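3.2 結節縫合の手順と縫合間隔

本節では、直線状の切開創に対する結節縫合について、手順と間隔の決め方を述べる。縫合は計27創に行い、すべての創で同じ種類の湾曲針を用いた。針は把持鉗子で持ち、先端を創縁に近づけてから、組織面に対してできるだけ垂直に刺入することとした。

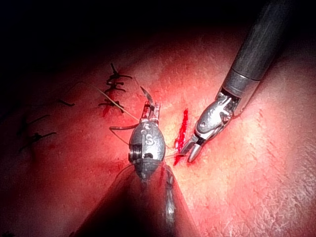
創縁からどの程度離れた位置に針を刺入すべきか。
組織の厚さと同程度の距離を目安とし、両側の創縁で等しくとるのがよい。左右の距離が異なると、結んだときに創縁に段差が生じやすい。

刺入点を決めた後は、針の湾曲に沿って手首を回すように運針する。直線的に押すと刺入孔が広がり、組織が裂けることがある。糸を引く間は、もう一方の鉗子で創縁の近くを軽く支える。結び目は創の真上を避けて片側に寄せることが望ましいが、短い創では必ずしも守れなかった。この点はRajputの手技書でも同様に扱われている。

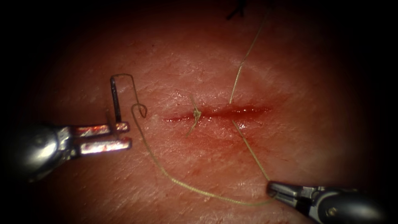 図4 切開創に置かれた結び目と、鉗子で把持した湾曲針

一つ目の結節を終えた後、次の刺入点は創の残りの長さを見て決定した。間隔が狭すぎると創縁の血流が妨げられ、広すぎると結節の間で創が開く。我々は最初、等間隔の印を組織面に付ける方法を試みたが、出血により印が見えにくくなったため、以後は目測に切り替えた。

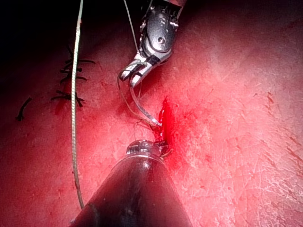

目測による間隔のばらつきは、術者の経験に影響されると考えられる。そこで各創について、隣り合う結節の間隔を縫合後に測定し、全部で128か所の値を得た。測定は創縁に沿って行い、結び目の位置ではなく刺入点の位置を基準とした。測定値の分布と術者間の比較は次節に示す。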